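Home | Hoops | Nets & Returns | Balls | Parts | Cart

Hirvonen Pemis Shot Return - item 2335

Chute style ball return for driveway and gym hoops. Hooks on under the net, sends made shots back to you. Turn it to face wherever your shooting from, free throw line, corner, wing. Fits any standard rim, single or double. $49, net strap included.

Set for a 10 foot rim out of the box. Lower rim, take out the bottom section. Takes about 5 minutes to hang, need a stepladder. Fold flat when done.

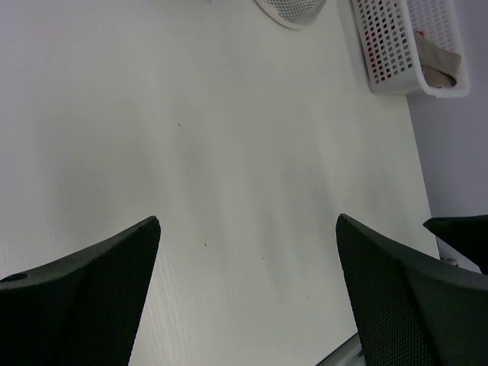 Small hardware first. Two rim hooks, one swivel pin, one spare pin, a bag of black clips for the net strap. Clips are tiny and they roll. Tip them out on a plain white tabletop and you'll see the dark ones right away - driveway gravel, good luck. Swivel pin goes in from the top. Strap last, snug, not tight.

Chute is coated steel wire. Fine outside through the season, but bring it in before the first hard freeze. Don't hang on it. Don't dunk with it on. Warranty doesn't cover dunking, we've had the conversation.

Makes only. Misses go where misses go. If you want the big net that catches everything look at the Skemden instead, different page, costs more, needs floor space.
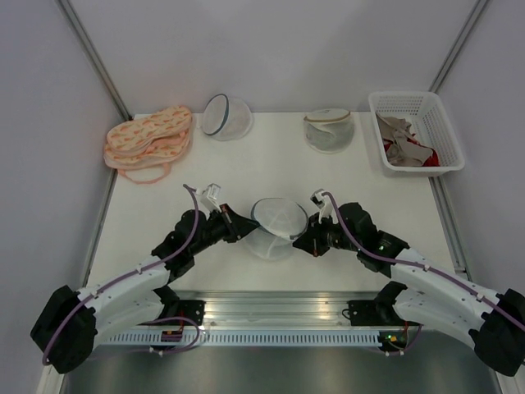

One buyer wrote in to say that the chute kept drifting to the left after a few dozen makes, and wanted to know if the pin was bad. Pin was fine. Swivel nut needs a quarter turn more than the leaflet says, new leaflet coming in May. With the nut set it stays put for a whole session, same buyer confirmed.

Spare clips and pins sold seperately under Parts. Pins from the older model will not fit. Returns within the month, unused, in the box. Team orders ship from Gromorley, ask for the school price.
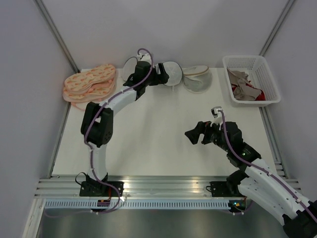

Patterned insoles and a white bra, back of the table.

We use cookies to keep your cart working. OK / Settings

Contact | Shipping | © Hirvonen Hoops | Back to top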